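Home | Workshop Log | Timing | Track Program | Contact

Power meter reads low on standing starts - troubleshooting log

2018-08-17 | Posted by the Lotbridge track program desk
5 min read

Status: closed, with one item left open
Equipment: Nurkevow crank-based power meter, Tusier head unit, Skála track cranks
Reported by: pursuit squad, second session of the August block

Problem as reported

Power for the first half lap of a standing start reads well below what the split times call for. After the first lap the numbers look normal. The rider's steady-state power at pursuit pace agrees with older files from the same gear and the same track. Only the start is wrong, and it is wrong on every start, from the gate and from a held start alike.

The rider noticed it when comparing start efforts against the spring block. Half-lap splits were slightly quicker than in spring, on the same gear, with peak power down by some 90 watts. Body mass was unchanged. Either the bike got faster off the line for free or the meter was not recording the peak.

Initial checks

Battery in the crank unit was replaced. No change.

Zero offset was run with the cranks vertical and the bike held upright. The value was stable across repeated runs and within the range given in the manual. The bike had been indoors since the morning, so temperature drift was ruled out for the moment.

Crank bolts were checked with a torque wrench. Drive side was correct. Non-drive side was a little under and was brought up to spec. Starts after this read the same as before. The bolt is not the cause but should have been caught at assembly.

Chain tension was checked at four points of the chainring rotation. One tight spot, within tolerance. Left alone.

Firmware on the crank unit and on the head unit was current according to the companion app. The head unit had been updated between the spring block and this one. Noted here as it matters later.

Swapping parts

The head unit was exchanged for a second Tusier of the same model, borrowed from the sprint group. Same low peak on the next start. This looked at first as if it cleared the head unit. It did not, because the second unit carried the same update and had synced its settings from the same account.

The cranks were then moved to a spare frame and ridden on the rollers with hard accelerations from a very low cadence. The low reading showed up again, but only when the rider began from a full stop. Rolling accelerations from walking pace gave believable peaks. So the frame, the chain line and the position of the bike on the track had nothing to do with it.
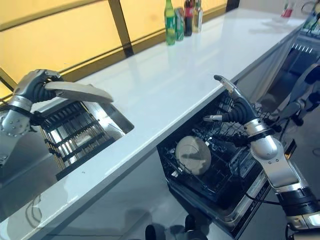
Reading the raw files

Ride files were exported from the head unit and opened in a spreadsheet. On each standing start the first pedal strokes show cadence as zero while torque is already high. Since power is torque multiplied by angular velocity, a cadence of zero gives a power of zero no matter how hard the rider is pushing. The first power value above zero comes late, 2 seconds after the torque rises.

The spring files do not have this gap. Cadence there starts with the first crank movement and power follows it.

There are two possible sources for cadence in this setup. The crank unit has an internal sensor that measures rotation continuously. The bike also has a separate magnet-and-reed sensor on the chainstay, left over from an older meter and still paired. The magnet sensor needs two passes before it can report anything. At a standing start on a pursuit gear, two passes take a long time.

The head unit settings confirmed it. Cadence source was set to automatic. Before the update, automatic picked the crank unit when one was present. After the update, on both of our units, it picked the magnet sensor whenever that sensor was paired and awake.

Fix applied

1. Removed the magnet sensor from the paired list on the head unit.
2. Removed it from the synced account as well. If this is skipped, the sensor comes back at the next sync.
3. Took the magnet off the crank arm and the sensor off the chainstay.
4. Set cadence source by hand to the crank unit.
5. Set recording interval to one second. It had been on smart recording, which drops points when it thinks nothing is changing.
6. Set auto-pause to off. With auto-pause on, the unit can wait for wheel movement before it writes the first point.
7. Ran zero offset again with everything in final position.

Steps 5 and 6 were not the cause here but would hide part of the start in any case.

Verification

The rider did 3 standing starts from the gate with full recovery between them. Cadence now appears within the first crank revolution in all files. Peak power is back in line with the spring block, and slightly above it on the last start, which fits the quicker splits. Steady power over the following laps did not change.

The sprint group's head unit was given the same settings before it was returned. Their bikes do not carry the old magnet sensor, so they had no symptoms.

Notes for other bikes in the program

Check any bike that has been converted from an older meter. The leftover sensor is small and easy to miss under tape. Open the sensor list on the head unit and count on nothing being there that you did not pair yourself - synced accounts bring in old devices without asking.

Start files recorded in this block before the fix should not be used for peak power. Lap averages after the first lap are fine. Affected files have been tagged "cadence source" in the training log. Do not try to correct them by hand.

Open item

A report went to Tusier support with two sample files, one from before the update and one from after. They have acknowledged it and asked for the settings export, which has been sent. Until there is a reply, leave cadence source on manual for all track bikes, and check it again after any update.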